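Petchrat Division Recorder PR-18

Electronic vote recording for councils, legislatures and party conferences

Overview
Specifications
Ordering
Support

The PR-18 is a roll-call and division recorder for elected bodies that take recorded votes in open session. It consists of a clerk's console, a base unit and up to 400 member stations. Each station has three vote keys (yes, no, abstain), a request-to-speak key and a card slot. The console opens and closes the vote, displays the running or sealed count as the standing orders require, and produces the division list.

The PR-18 replaces the PR-12. Member stations from the PR-12 can be kept in service with a firmware update, but the PR-12 console cannot be connected to a PR-18 base unit.

Voting modes

Open division. Each member's vote appears on the chamber display as it is cast. Votes may be changed until the presiding officer closes the division.

Sealed division. Totals and names are withheld until close. The display shows only the number of members who have voted.

Secret ballot. Votes are stored without a station number or card number. The console reports totals and turnout. Once a secret ballot has been opened it cannot be converted to another mode.

Roll call. The console presents members in alphabetical, seat or seniority order and the clerk enters each response. This mode works with no member stations connected, and is the usual fallback if chamber cabling is out of service.

Majority rules are set per motion. Simple majority, absolute majority, two-thirds of those voting and two-thirds of the full membership are preloaded. Other thresholds can be entered as a fraction. The presiding officer's casting vote is off by default and is enabled under Chamber Rules.

Proxies and pairs

A member may hold up to 2 proxies. Proxy votes are cast from the holder's station after the holder's own vote and are listed separately in the division record. Paired members are marked before the division opens. If one member of a pair attempts to vote, the console alerts the clerk, who may release the pair or reject the vote. The system does not decide between them.

Quorum

The base unit counts inserted cards and compares the total with the quorum figure in Chamber Rules. If the count falls below quorum during a division, the console shows a warning and notes the time. Closing the division is still possible, as practice differs between bodies.
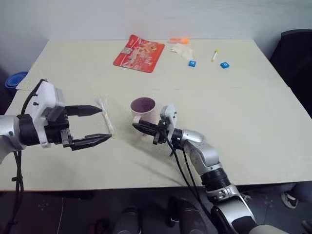
Records are written to two removable memory cards in the base unit and to the console's internal drive. Each record holds the motion text, mode, majority rule, opening and closing times, totals, and, except in a secret ballot, the vote of each member. Records are closed with a checksum and cannot be edited at the console. A correction made by order of the chair is added as an annotation, and the original entry remains in place. Division lists can be exported as PDF, CSV or plain text.

Specifications

Member stations: 400 maximum, 18 per cable run
Cable type: shielded Cat 6, supplied in reels or cut to length
Station mounting: flush or desktop
Base unit mounting: standard 19-inch rack, 2 units high
Stored divisions: 794 before archive is required
Battery reserve: sufficient to complete and close a division in progress
Chamber display outputs: HDMI, two independent
Operating temperature: 41 to 95 °F
Console languages: English, Spanish, French

When the record store is full, the console will not open a new division until the archive procedure has been completed. A reminder appears each time the console is started once fewer than 50 places remain.

Installation

Flush-mounted stations require a cutout in the desk surface. A paper template is supplied with each order and should be checked against one station before any cutting is done. In listed or historic chambers the desktop station is recommended, with cable routed along the back of the desk.

Cable runs must not share conduit with power. Where the base unit is more than 250 feet from the last station on a run, a line repeater (part PR-18-LR) is needed.

The Vendville office carries out site surveys and commissioning. Commissioning includes a test division in every mode with all stations occupied or simulated, and one training session for clerks. Additional sessions are charged separately. October and the weeks following local elections are heavily booked.

Ordering

PR-18-B Base unit
PR-18-C Clerk's console
PR-18-SF Member station, flush
PR-18-SD Member station, desktop
PR-18-LR Line repeater
PR-18-K Member card, pack of 25
PR-18-T Transit case, console and base unit

Rental systems for party conferences and joint sittings are supplied from Brallville with desktop stations only. The minimum rental period is three days, including setup. Record cards remain with the customer at the end of the rental and the console drive is erased on return.

Support

Firmware 4.2 is the current release. It corrects a fault in which a pair released during a sealed division was shown as active in the exported list. Totals were not affected. Bodies using pairs should install the update before their next sitting.

Repairs are handled at the Lustcombe workshop. Remove all record cards before shipping a base unit. Stations should be returned in the original packaging or an equivalent carton, with the seat number noted on the return form.

Related products: PR-6 Committee Room Recorder, Petchrat Speaker Timer, Petchrat Chamber Display Software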